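4. Recording demonstrations

Gimeldale Trainer set-up guide, section 4 of 7
Revised 12 Jan 2023

In this section you will record the examples that the learning system uses to build a skill. Each example is called an episode. An episode is one complete attempt at the task, from the start pose to the end pose, with the arm guided by the operator.

Complete sections 2 and 3 first. The arm must be homed and the camera calibration must show as Valid on the Status page. If the calibration has expired, the Record button is greyed out.

4.1 Before you start

You will need:
the hand controller, charged
the workpiece and a stop or fixture to place it against
the tool fitted for the task
a task name agreed with anyone else who records on the same cell

CAUTION: Keep one hand free to reach the emergency stop whenever the arm is enabled. Do not lean over the table to adjust the workpiece while the status light is green.

4.2 Placing the workpiece

1. Press Disable on the hand controller and wait for the status light to turn white.

2. Lay the workpiece flat on the table. Large boards should sit with the long edges parallel to the front of the table.

3. Check for rocking by pressing each corner in turn. If the workpiece moves, clean the table underneath and try again.

4. Check that the position marker is fully visible to the camera. The workpiece must not cover any part of it, including the white border.

5. Open Cell > Live view and select Find marker. A green outline is drawn on the screen when the marker has been read.

Note: Bolts left in the table holes do not affect recording, provided that none is under the workpiece.

Note: If you change to a workpiece of a different thickness, enter the new thickness under Cell > Surface before enabling the arm. The surface guard uses this value to limit how far down the tool can travel.

4.3 Setting the start pose

For surface tasks such as tracing, wiping and sanding paths, the start pose has the tool pointing straight down with its tip clear of the surface. Begin every episode from the same height. The point over the board can and should vary.

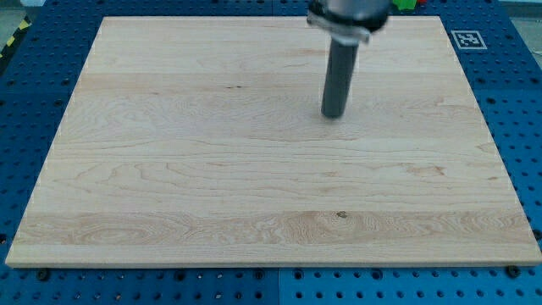 Photo: Onura Robotics, documentation team. Reproduced with permission.

The rod over the maple-coloured board is at a suitable height for a tracing task: close to the wood, with the tip not touching. The marker lies beyond the far right corner of the board and is not covered by it.

1. Press Enable. The status light turns green.

2. Use the left stick to move the tool over the board and the right stick to lower it. Below the slow zone, speed is reduced automatically.

3. Stop when the height reading on the hand controller turns amber.

4. Hold the Pose button for 2 seconds. The controller vibrates once and the start height is stored.

CAUTION: Do not use the board itself to judge height by letting the tool press against it. This loads the wrist and can shift the tool in its clamp. If it happens, repeat the tool check in section 3.5.

4.4 Recording an episode

1. On the Record page, choose the task from the list or select New task. Task names may have up to 47 characters, with no spaces at the beginning or end.

2. Type a short instruction in the Prompt box. Write it as you would say it to another person, for example "follow the long edge from left to right". Use the same wording for all episodes of the same task.

3. Press Record. Wait for the tone before you move the arm.

4. Carry out the task at a steady pace. Short pauses are acceptable. Long pauses at the start or end are trimmed when the episode is saved.

5. Return to the start height and press Stop.

6. Choose Keep, Discard or Mark as failed.

Use Mark as failed when the task was attempted properly but the result was wrong. These episodes are stored separately and can be used later for checking. Use Discard if a person entered the cell, the board was knocked, or the wrong prompt was set.

An episode stops by itself after 59 seconds. If your task takes longer, split it into stages and record each stage under its own name.

4.5 Varying the examples

A skill trained on episodes that all look alike will work poorly when anything changes. Between episodes, change one or more of the following:

where over the board the tool starts
the direction of approach
the angle of the board on the table, by a small amount
the board itself, if you have others with a different grain or colour

Wood with strong figure, knots or dark streaks should be included if the finished skill will meet it. Do not record only on plain boards.

Keep the room lighting and the camera position the same within a session. To record under different lighting, close the session and open a new one so that the change is logged.

Disable the arm every time you move the board. See 4.2, step 1.

4.6 Checking and sending

1. Open Sessions and select the session you have just closed.

2. Play back the first and last episodes in full. Look for missing frames and for a tool path that jumps.

3. Tick the episodes to be sent and press Send to Mao. Mao is the training server supplied with the cell.

4. Leave the cell switched on until the session shows Received.

The demonstration set loaded on new cells contains 2,391 episodes recorded on flat boards. It can be mixed with your own episodes but cannot be edited. If it is missing from the list, restore it under Settings > Data > Supplied sets.

4.7 Messages during recording

E12 Marker lost. The marker is covered or has moved. Stop, disable the arm and repeat 4.2 from step 4.

E15 Below surface. The tool has been driven lower than the stored surface. Raise it with the right stick and check the thickness value.

E21 Controller weak signal. Move closer to the cell or connect the cable. The current episode is discarded.

E30 Disk full. Send or delete old sessions before continuing.

For any other message, note the code and contact your Gronalberg service desk.

Next: 5. Training a skill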